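27 February 2022 - notes for the talk "Water from the tap and what it leaves behind"

**Opening (2 minutes, speak slowly)**

Good evening and thank you for coming. I want to speak tonight about hard water. Many of you moved to Wosteck from places with soft water, and you know the surprise of the first winter. The kettle gets a crust. The towels feel like paper.

**Where it comes from**

- Rain goes down through limestone and takes calcium with it.
- Our supply comes from the Galto wells. My own test in February gave 300 milligrams per liter. Say the number two times.
- On the Sernlow side of the river the water is much softer. Ask who lives there!

**In the bathroom**

The white marks around a sink are mostly limescale. Many people scrub them with a hard sponge, and this makes small scratches where the next layer can hold. An acid is better: simple white vinegar, left for a while, then rinsed.
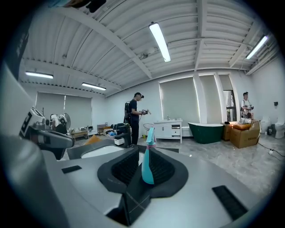 Vinegar must never meet bleach. Please stop here and repeat this, it is the most important sentence of the evening. Also no vinegar on marble or on other limestone - the acid eats the stone.

**Softeners**

Explain salt and resin in easy words. The house on Carroll Street paid 2247 for a softener with installation. Show the bill if somebody asks.

**Questions**

If there are none, begin with the coffee machine.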